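The bin method

I've read 400 articles on decluttering and I still own a drawer that won't shut. So when Hinwood asked me to spend a February month tidying with just one container, I said yes before they'd finished the sentence!

The rule is simple (I pinched it from an old Zendow booklet): anything homeless goes in the bin, and you empty it every 2 days. Mine's a big grey metal thing with sloping sides, so everything slides into view. You get some very odd neighbours in there – a pinky-mauve work glove, a clear plastic bottle, purple sunglasses up against the side.

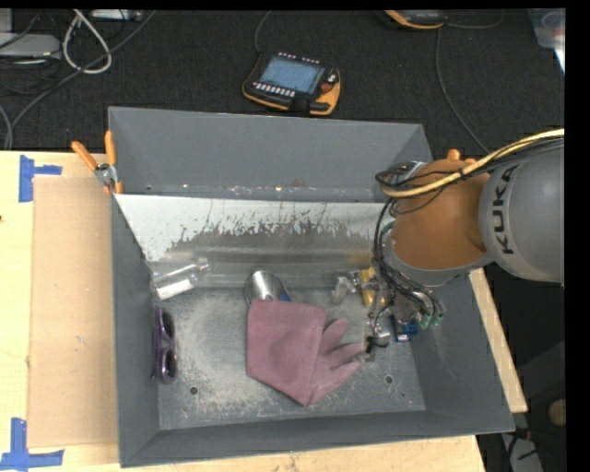
What I'd do differently

Start smaller, and put the sunglasses away first.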